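The Edthorpe Loaf

Karlijn Van Hecke had baked the loaf so many times that she'd stopped believing it could surprise her, and then she moved to Edthorpe and it wouldn't rise.

It was her grandmother's spice loaf, the dark, sticky one with rye flour and aniseed and enough honey to glue a chair leg back on. She had made it in three apartments and one caravan! She'd made it in a toaster oven on a ferry dock while the man beside her fried onions. It had never once let her down, and now it lay in its tin like a roof tile.

She ate a slice anyway, standing at the counter in her socks. The flavour was perfect. Aniseed first, then the honey, then that lovely little burn of ginger at the back of the throat. She ate a second slice with butter to be sure.

"Right," she said to the loaf. "Again."
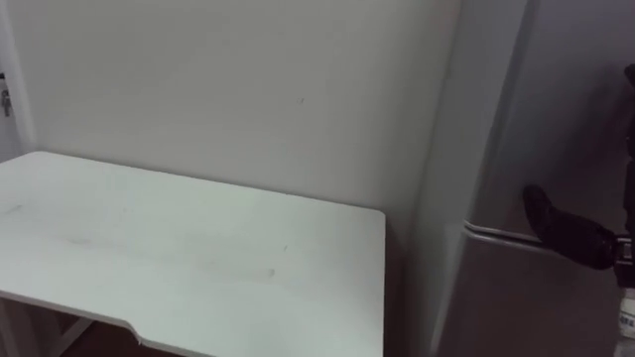
The second one sank in the middle. The third rose beautifully for 24 minutes and then sighed, and she watched it go down through the oven door with her nose almost on the glass. She changed the flour. She changed the tin. She moved the rack up, moved it down, and bought an oven thermometer from the hardware store, and the thermometer agreed with the dial to the degree, which was infuriating and also (she had to admit) sort of thrilling. She hadn't had a proper kitchen mystery in years.

By the end of August she had met most of the street. You do, if you keep going door to door with flat cake. The Pavlović family across the road took theirs with sour cherry jam and sent the plate back heaped with walnut crescents, so good that she ate four on the walk home, and it isn't a long road. The old fellow at Budinell, the feed store that also sold paint and birthday cards, chewed his piece for a very long time.

"It's heavy," he said.

"I know it's heavy."

"I like it heavy. My mother made one like this. Put it in the soup."

She had never heard of anybody putting it in soup. She went straight home and put it in soup, a plain onion one, torn into rough bits and left to go soft, and it thickened the whole pot and turned it the colour of strong tea. She had two bowls. Then she phoned her sister, who was asleep, and told her all about it.

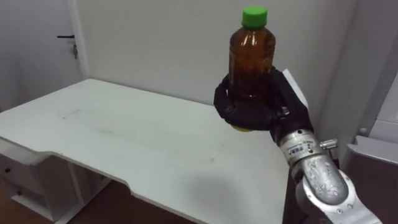 The honey was the next suspect, so Karlijn lined up everything sweet she owned on the windowsill and tasted her way along with a teaspoon. Clover, buckwheat, a thin pale one from the market, golden syrup, treacle. She made a tiny test loaf with each, in muffin cups, with a toothpick flag in every one. The one she had the most hope for was the malt syrup, which her sister had mailed from home in a tall amber-brown plastic bottle with a bright green screw cap, just like the one in the photo, the stuff inside so dark you had to hold it up to the window to see how much was left. It made a magnificent crumb, moist and a bit chewy. It was also as flat as the others. She wrote MALT!! in her notebook and underlined it, because flat or not she was never going back to clover.

The answer came from the youngest Pavlović, who was nine and had been sent over to return a plate.

"Is that from the tap?" he asked, watching her fill the jug.

"Where else?"

"Mum uses the well at Dinduvent for bread. She says the tap's too hard. She says it makes the dough grumpy."

Karlijn put down the jug. She thought of her grandmother's kitchen, and the rain barrel by the back door with its tin dipper, and how the caravan had a tank on the roof, and how the ferry dock had run on jugs of bottled water. She had been over every single thing in the recipe but the one she poured in without looking.

They went that same afternoon, the boy showing the way and carrying the smaller bucket. Dinduvent was a stone trough at the bottom of a paddock, with a pump that squealed and a cow that took a great interest. The water was so cold it made her teeth ache. She laughed out loud, and the cow backed off a step.
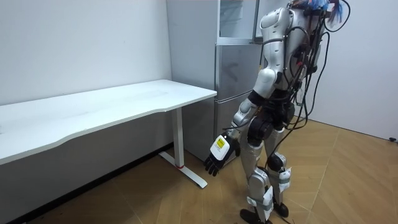

She mixed the batter in the big bowl with 342 grams of rye, the way the card said, in that slanting brown handwriting that made sevens look like ones. Malt in place of honey. Aniseed crushed under the rolling pin, so the whole room smelled of it. The boy licked the spoon and made a face, then licked it again.

"How long?" he said.

"An hour and a bit. You can't open the door."

"Can I look through the glass?"

"You have to look through the glass. That's your job."

They sat on the floor together with their backs against the cupboard. At 24 minutes she took hold of his sleeve without meaning to. The top of the loaf was round and shiny, and a crack was starting down the middle.

"Is it supposed to do that?" he whispered.

"Yes," said Karlijn. "Oh, yes. Go and get your mother. Tell her to bring the jam!"

236 shares
30 comments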